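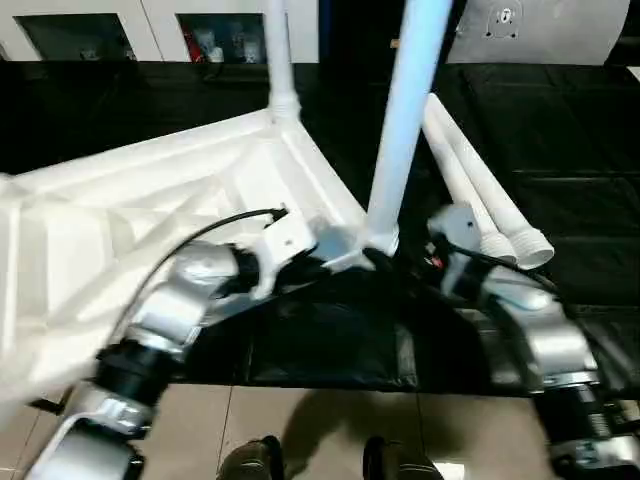

# Tritosden leg assembly – gripper comparison, data card

Shared 4 times · 94 comments

Maintained by Korkor Bawa. Last edited in June.

## What is in it

723 attempts at screwing threaded plastic legs into a moulded plastic frame, done with two arms on a bench. Each attempt has joint positions, gripper commands, head camera video and a one-word result. The video alone won't tell you much about torque, so please don't try to guess it from there.

## Why we bothered

Zanham says its two-fingered gripper handles "most household assembly". We wanted to see what "most" covers. Wajid Bugti ran the Zanham fingers and Somtochukwu Ekwueme ran the older Cikport pair on the same arms with the same controller – same defaults, no favours.

## What we think so far

Not a lot. The Zanham fingers hold a round leg well enough while it stands still. Turning it is another matter, and we saw slipping with both sets. Anyone who quotes this card as proof that one gripper beats the other hasn't read the result labels.

Those labels are the weak part. Fuseini Akolgo marked them by eye, and a leg that is cross-threaded can look the same as one that is seated. Treat "done" as "looked done to Fuseini".

## Known problems

- Black bench covering creases and shifts. Depth readings over the shiny folds are poor.
- White legs on a white frame. Edge detection gives up often.
- Fast arm moves blur the head camera.
- The arms sometimes block the joint you want to see.
- Attempt 856 is not a typo. Numbering skips wherever a log failed to save.

## Use

Fine for testing grasp detection. I would not train a screwing policy on it. Ask Seidu Boateng for the calibration files, and check them before you trust them – the left arm was recalibrated partway through.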